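From: Arsen Tymoshchuk
To: bench-practice list
Date: Tuesday, April 21, 2020
Subject: Re: [bench-practice] Draft 2 of the tabletop rules, comments please

Hi all,

Thanks for the draft! I read it over the weekend with a pencil and I like most of it. We do the toy kitchen task at Medville too, so I went through it with our own table in mind.

Top views, one of them rotated:

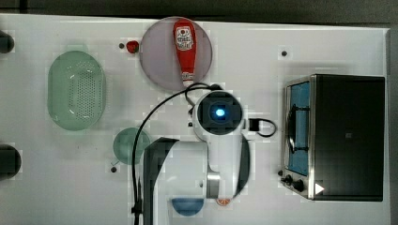
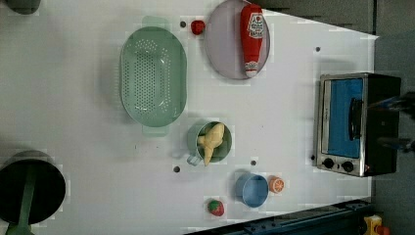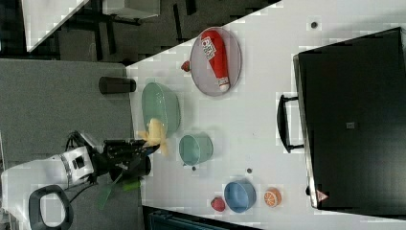

1. Object list

The Bouchard folks wrote:

> Rule 7. Every run shall begin from a written object list. Items are
> to be named by type and color ("red bottle", "green colander").
> Anything not on the list is removed from the table before the arm
> is enabled.

Fine by me, but please add a line for see-through or pale things. Our colander is green to one person and mint to the next, and the plate is pink or gray depending on who's typing. Couldn't we just agree on one word per item and stick it on the wall? Clarkis does it that way and their logs are a joy to read.

2. Cables

Rule 9 says cables at the wrist must be "secured". Secured how? Ours has a loop up there, and a loop needs slack or the wrist can't turn. I'd rather see a maximum loop size, checked with the wrist turned all the way in both directions — that's something a new person can test on day one.

3. Reach and tall stuff

The toaster oven is the tallest thing we put out, and the draft treats it like a spoon. Please give tall items their own paragraph. At Kuvcombe they keep a gap of around 2 inches between the fingers and anything with a door, and slow the arm down before going closer. I'd sign that today.

4. Hands

No change wanted. Arm stopped, then hands on the table, even for one strawberry.

Can we get these into the May version? I'm happy to write up the cable one if somebody else takes the colors.

Arsen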